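Barnska Bend Table

A free set of bend allowance and springback measurements for thin sheet metal, put together by Banafsheh Ansari and Phúc Ngô at the Wivaria shop.

Version note, 2021-06-21
Added the stainless rows and fixed the swapped columns in the aluminum file. Thanks to Parviz Alipour for catching that one!

What's in it

There are 3000 bends in the table, all made on one press brake with air bending tooling. Each row is one bend in one strip, and each strip was cut, deburred and measured flat before it went anywhere near the brake. We recorded the material, the thickness, the die opening, the punch radius, the angle we asked for and the angle we got. Grain direction is in there too, and it matters more than we expected (have a look at the aluminum strips bent along the grain, they're great fun to plot).

Files

bends.csv holds all the measurements
materials.csv has the sheet batches, with supplier cert values where we had them
tooling.csv lists punches and dies by the IDs used in bends.csv
notes.txt is the shop log, typed up from paper by Manouchehr Ahmadpour 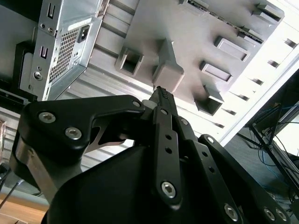
Lengths are in millimeters and angles are in degrees, always the included angle after the part is released. If you're used to the outside angle, subtract from 180 before you compare anything. Blank cells mean we didn't take the reading. A zero is a real zero.

Getting started

Load bends.csv in any spreadsheet and join it to materials.csv on batch_id. Filter on die_id first, because mixing die openings will make a mess of your K-factor fit. Botond Bíró wrote a small script called fit_k.py that does the filtering and draws the curve, and it's a lovely way to see what your own brake might be up to.

Known problems

Batch 30 has mill scale on one side and reads thick.
Two dies were reground in May, so they have new IDs from then on.
Very short flanges are missing. They slipped into the die and we threw them out.
Nothing here covers bottoming or coining.

Contributing

Please send us your bends! Even a handful of strips helps, as long as you measure the thickness yourself and tell us the die opening. Use the column names from bends.csv and put anything odd in the remarks column. Copper and brass are at the top of our wish list.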